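Camenzind Hall Shared Kitchen Users' Group
Minutes of meeting, Oct 13, 2023
Held in the upstairs room, 6.30 pm

Present: Verena Bühler (chair), Moira Tulk, Des Hanrahan, Priya Nair, Colin Abbey, Jan Lister (minutes)
Apologies: Fergus Wyatt

1. Minutes of the last meeting

Accepted with one correction. Under item 5, the drawer with the faulty runner is the one beside the dishwasher and not the one under the kettle. Moved Des, seconded Moira.

2. Matters arising

Dishwasher. The seal has been replaced and the door now closes without being leaned on. Colin asked people to keep scraping plates first, as the filter was full again when he checked it. The sign above the sink has come down and Priya will print another.

Keys. Both spare keys have been accounted for. One was in the first aid box. The key register will stay in the office and be signed each time, including by people who are only dropping something off.

Back step. The grip tape is lifting at one end. Des has more tape and will redo it before the next lunch.

3. Accounts

Balance at the end of the month was $1,691. The only large payment was for the dishwasher repair. Moira said the gas bill had not arrived and should be allowed for before anything else is committed.

Jan asked whether the tea and coffee tin should be counted in with the main account. After some discussion it was left as it is, with the tin paying for tea, coffee, milk and sugar only. Accounts accepted. Moved Colin, seconded Priya.

4. Cupboards and storage

Verena and Priya have been through the tall cupboard and the two under the bench. The following was agreed:

Baking trays go upright in the rack at the left. Flat stacking is how the coating got scratched.

Mixing bowls stay on the middle shelf. The heavy one goes at the bottom of the stack.

Any container without a lid goes out at the end of the month. Any lid without a container goes with it. Owners can claim theirs from the box by the door until then.

The Stitis group may keep its urn on the top shelf, provided it is emptied and dried before it is put away. Des will let them know, and will also ask them about the extension lead, which is not tagged.

Dry goods need a name and a date on them. Priya found three open bags of plain flour, all clipped and none labelled. They have been thrown out and the shelf wiped down. Moira would like all flour kept in sealed tubs from now on. Agreed, and she will price tubs.

Colin raised the question of a lock for the tall cupboard. Moira was against it, as the playgroup uses the cupboard in the mornings and would need a key as well. No decision. To come back in March if things are still going missing.

5. Bookings

The Badasent choir has asked for the kitchen as well as the main room for its supper. Approved at the usual rate. They are to bring their own tea towels and take them home again.

The Jostus cooking class wants to start half an hour earlier. This would overlap with the seniors' lunch clean-up. Verena will offer them the same start time with use of the fridge from noon, so their ingredients can be dropped off ahead. If they still want the earlier start, it will come back to this group.

Des noted that two bookings had been written in pencil and rubbed out, and it was not clear who by. Bookings are to be made in pen. Cancellations get a line through them and initials.

6. Community lunch

Attendance at the last lunch was 73. The soup ran out before the second sitting was finished and Colin made up the difference with toast and eggs. He was thanked. The quantity of soup will go up by one pot next time, and the second pot will stay on the stove until the first has been served out.

Priya asked for fewer sweet things on the dessert table and more fruit. Moira said fruit had been put out before and came back bruised, mostly from being piled in the deep bowls. Colin thought the answer was flat plates, filled a few at a time from the box in the kitchen. Agreed to try it.

Serving spoons are short again. Members were asked to look at home.

7. Fruit and tableware

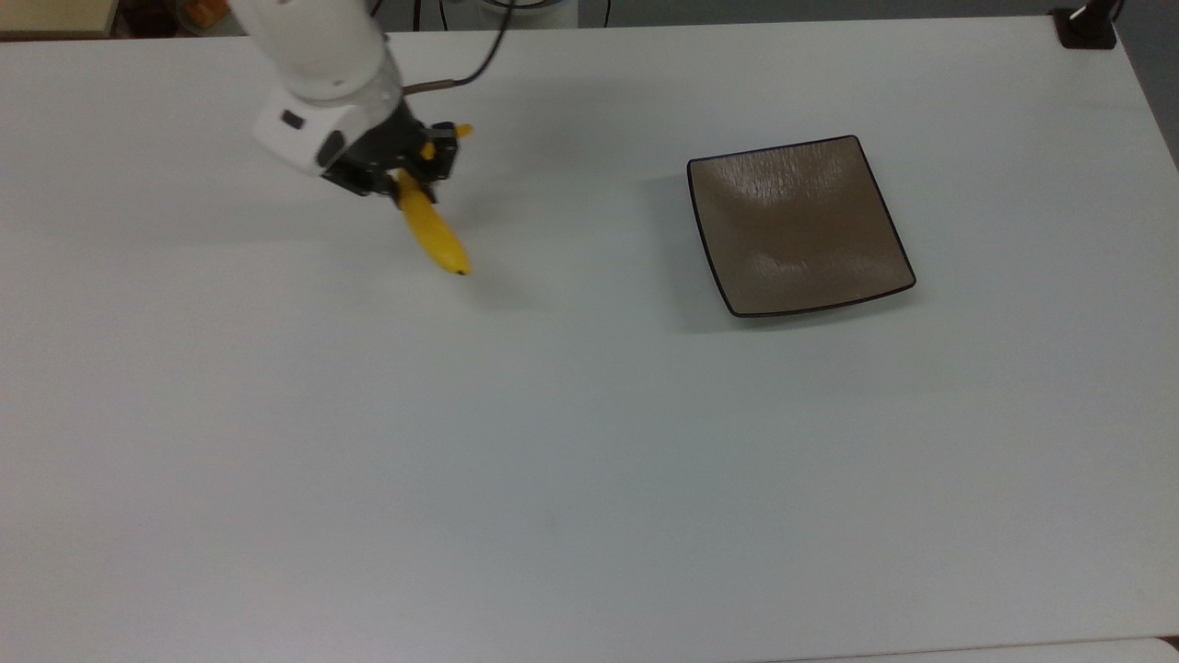 Fruit for the next lunch will be apples, mandarins and bananas, ordered by Moira and delivered the day before. Bananas are to be bought yellow and kept out of the fridge, away from the apples. Verena would like the tables left plain, with no cloths, as the last lot took two people most of an afternoon to iron. Moira thought bare white tables would look cold. Priya's view was that a square brown plate with a dark rim stands out well enough on a white tabletop, and that one yellow banana already gives it plenty of colour, so cloths and flowers could both be left off. Moira said she would go along with it for one lunch. Des asked that the plates be set well in from the table ends, where sleeves and handbags catch them.

Colin asked whether bananas should be served whole or cut. Whole, with halves available on request, as cut ones go brown before the second sitting. A small bin for peels is to be put at the end of each table. The compost bucket stays in the kitchen and is not to be carried through while people are eating.

Mandarins will be left unpeeled. Moira will peel for anyone who asks.

On tableware generally, Jan reported that the glazed jugs are chipped at the lip and should not be used for drinks. They can hold cutlery. Replacement jugs were discussed but not approved until the gas bill is in. Verena has plain ones at home that may be borrowed for the next lunch and returned the same day.

8. Cleaning roster

The roster is full up to the end of next month except for the oven. Des and Colin will do the oven together. Jan reminded everyone that wiping down includes the table legs and the underside of the bench lip, where drips collect.

The blue cloths are for benches and tables. The grey ones are for the floor. Several grey cloths had been washed in with the tea towels, and the whole load had to be done over. Separate tubs will be put under the sink and marked.

Priya asked if the mop could be hung up after use. Colin will put a hook on the back of the door.

9. Other business

Light over the stove. The tube flickers when first turned on. Des has reported it to the hall office and is waiting to hear.

Fridge. A casserole dish with a glass lid has been on the bottom shelf since the last lunch. It has been emptied and washed and is on the windowsill for its owner.

Recycling. Bottles and cans are to be rinsed. Cardboard must be flattened or the lid on the yellow bin will not shut and the truck leaves it.

Fergus has sent word that he can no longer do the bread run. Moira will do the next one. Someone with a larger car is needed after that, and Jan will put a note on the board downstairs.

10. Actions

Priya: new sign for the sink; labels for the cloth tubs.
Des: back step; speak to Stitis group about urn and lead; follow up light.
Moira: price flour tubs; order fruit; next bread run.
Verena: reply to Jostus class; bring jugs.
Colin: hook for mop; peel bins for tables; oven with Des.
Jan: note on board for bread run; send out minutes.

Meeting closed 8.05 pm. Next meeting at the same time and in the same room, date to be confirmed by Verena once the choir has settled its rehearsals.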